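Gruvau Studio - Equipment Issues
Ticket 589
Subject: Small kit audit, grippers + handles, mat room
Status: Open (was Closed, reopened)
Priority: Normal
Logged by: front desk
Assigned to: Vilém Sýkora

Original report

Members keep saying the grippers are "all different now". Some squeak, one won't adjust, one pinched a bloke's palm pretty good. Also the foam handles have gone missing from the hooks again, or at least the pairs have been split up so no one can find two that match. Can someone please go through the lot, sort working from not working, and put it all back in tubs with labels. Mat room is free until 3 most arvos.

Log

9.10 am
Picked this up. Tipped the small kit tub out on the tiles, mats pushed over to the right. Should have been a quick one.

9.25 am
Foam handles first as they're the easy ones. Matching by wear on the foam and by feel. The black foam all looks the same under the lights, so squeeze both ends - if one's gone soft and the other hasn't, they were never a pair. Lining them up on the floor in twos down the left so I can see what I've got. Do NOT put them back on the hooks till they've been wiped, the last lot went back grubby and I heard about it for a week.
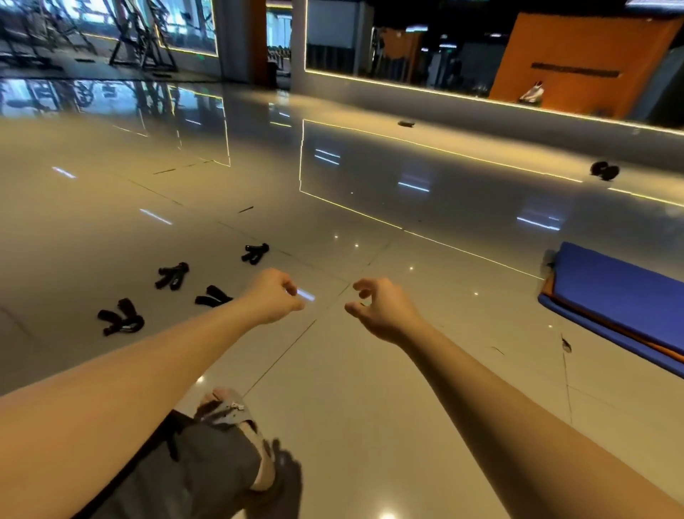 Zekine: can you keep the ones with the label separate please. Those are from the Boteo order and if the foam's splitting already we can claim on them, but only as a pair and only with the label still on. I asked for this last time too.

Fine, will do. One with a white label on the handle so far, its pair is beside it. Gone in a seperate bag.

9.50 am
Checked foam for splits. Method for whoever does this next:
- bend the foam back at the end cap, look for a crack
- twist. If the foam spins on the core, it's had it
- smell test. Serious. If it stinks after wiping, bin

Couple of handles spin a bit when twisted hard. Not binning yet, dab of contact glue and leave overnight. No glue in the cupboard. Added to shopping list.

10.15 am
Onto grippers. Bigger mess than I thought. We've got at least a few different kinds mixed in the one tub and the members don't know which is which, hence the "all different now" complaint. They ARE all different. Some have a slotted bar you slide along for tension, some have a knob, some have the plain foam handles with a small spring and no adjustment I can find. One's got a little counter on it.

Laid most of them out spread apart so the springs don't hook onto each other, a couple in the clear box. They do that in the tub, that's half the problem - someone yanks one out, it drags two more with it and the adjusters get bent.

Testing order:

1. Look at the spring. Rust, gap in the coil, anything bent. Put aside if so.

2. Close it five times slow. Listening for the squeak. Squeak on its own is not a fault, drop of light oil at the coil and wipe off the excess or it ends up on the handles.

3. Run the adjuster from easiest to hardest and back. If it jumps or sticks halfway, that's the fault the member reported. Don't force it, the slot burrs over and then it's landfill. 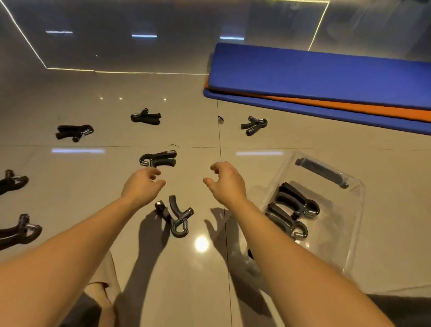

4. Close it again on the hardest setting. Hold. If the adjuster slips under load it's a fail, no second chances. That's how palms get pinched.

5. Counter model only: press reset, do ten, see if it says ten. If not it still works as a gripper but tell people so they don't argue with it.

10.40 am
Results so far
Squeakers: oiled, fine now.
Sticky adjuster: found it. Grit in the slot. Toothbrush and a bit of oil and it runs full length. Probly chalk. Who is using chalk in the mat room??
Pincher: I reckon it's one of the knob ones, slips a notch under a hard squeeze. Can't get it to do it every time. Tagged DO NOT USE and put on the office shelf.
Counter one: said nine. Did it again, said ten. Leaving it.

10.45 am
Closed ticket. Sorted.

11.30 am
REOPENED

Front desk rang, the pincher's gone off the office shelf. Somebody tidied it back into the tub, tag and all, tag now in the bin. So had to go through the knob ones again. Found it. Cable-tied the handles shut so it physically can't be used. Should have done that first go.

Also asked to do the adjustable bar parts as we're at it. Not in the original report but whatever.

11.50 am
Bar parts. These live in the clear box and the box is too small for what's in it - bar dumped in among the black pieces, everything slid down to one end, and you can't get at the bottom bits without emptying the lot. Complaint from members is the bar "won't tighten". Before blaming the bar, check:
- thread clean? Hair and mat fluff wind into it, pick it out with a pin
- collar the right way round? Half the time it's on backwards
- all the pieces from the same set? We had an older lot from Sýkora (my uncle's shop, yes, that's why they were cheap) and they're a hair different on the hole

Small metal bits go in a plastic bag INSIDE the box, not loose underneath. Lost too many that way.
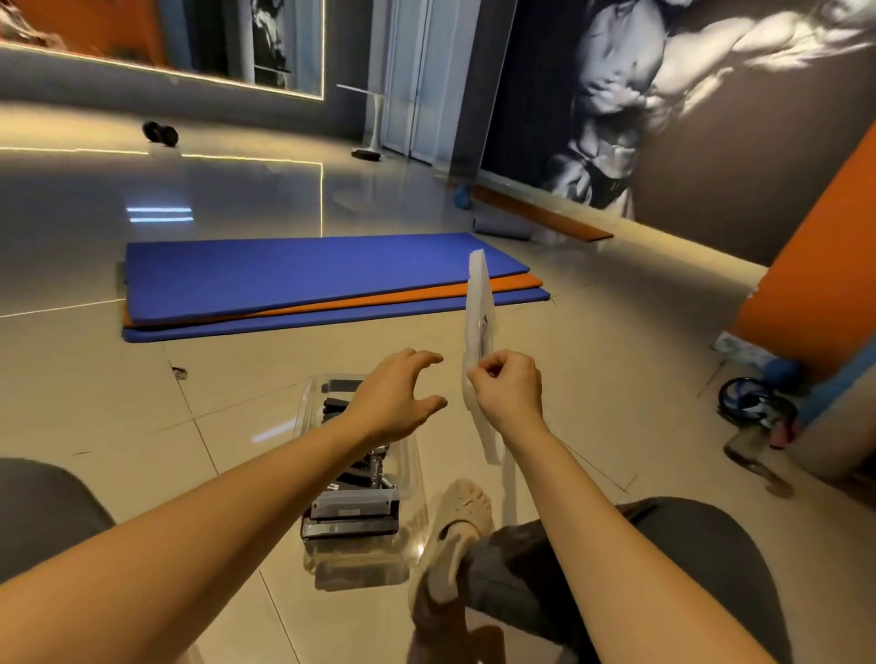
Same goes for spare collars if we ever get any. Write on the bag in marker what's in it, fold the top over twice, done. No tape, the tape goes gummy in summer and then everything in the box is stuck to everything else.

12.20 pm
Thread cleaned, collar runs all the way along by hand now. So the bar was never faulty, just filthy. Swept up after, there were scraps near the corner of the mats that had been there a while by the look.

Outstanding
- contact glue for the spinning handles
- second clear box so bars and small kit aren't sharing
- labels for tubs. Suggest FOAM HANDLES / GRIPPERS ADJUSTABLE / GRIPPERS PLAIN. Big letters
- replace the pincher. Not worth fixing
- Boteo claim, Zekine to send, form needs order number and I dont have it

12.35 pm
Zekine: order number's in the March folder. Don't replace the pincher yet, there's 3,000 for the whole room this year and the fan's on its last legs as well. What happened to the other handles from the back cupboard?

12.50 pm
Didn't know there were handles in the back cupboard. Looked. There are 3 more, no pairs. Will go through them after lunch.

Status: Open, waiting on glue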